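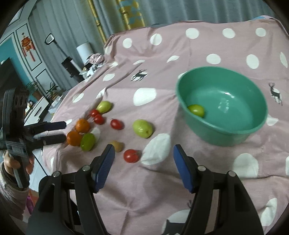
O Hamitz Undalau é um projetor de recorte para palco, pensado para companhias de teatro pequenas e salas de bairro que montam e desmontam a luz no mesmo dia. Tem lente de abertura variável, quatro facas de recorte e suporte para gobo. A reprodução de cor é o ponto que mais interessa a quem trabalha com adereços de cena: o vermelho de um tomate pousado num lençol cor-de-rosa de bolas brancas continua a ler-se como vermelho a partir da última fila, e o castanho de uma batata não passa a cinzento. Com filtros âmbar convém testar antes, com o figurino já vestido.

Características
Fonte de luz LED branca, 3,000 K
Lente de zoom com focagem manual
Facas de recorte em aço, rotação independente
Ventilação com modo silencioso para cenas sem música
Entrada e saída DMX
Garantia de 2 anos

O que vem na caixa
Projetor, gancho para vara, cabo de segurança, cabo de alimentação, porta-filtros e manual em português. O porta-gobo vende-se à parte.

Montagem
O projetor pode ser pendurado em vara ou montado em tripé. Aperte primeiro o gancho, passe o cabo de segurança e só depois ligue a corrente. As facas aquecem durante o uso e devem ser ajustadas com luvas. O modo silencioso reduz a intensidade máxima, pelo que não é indicado para contraluz em salas fundas.

Utilização em cena
O desenhador de luz Mervyn Whiteley usou 20 unidades na montagem de "Pliltuvthorpe", peça em 2 atos passada numa cozinha. As facas serviram para fechar a luz sobre a mesa e deixar o fundo às escuras, sem derrame para a plateia.

Acessórios compatíveis
Porta-gobo Tunstall
Íris Tunstall
Saco de transporte acolchoado

Encomendas e aluguer
Disponível para venda e para aluguer à semana. As encomendas recebidas até 31 de março seguem com o porta-filtros suplente incluído. Para alugueres em novembro, reserve com antecedência. O levantamento faz-se no armazém, mediante caução, e o material deve ser devolvido com os cabos enrolados e as facas recolhidas.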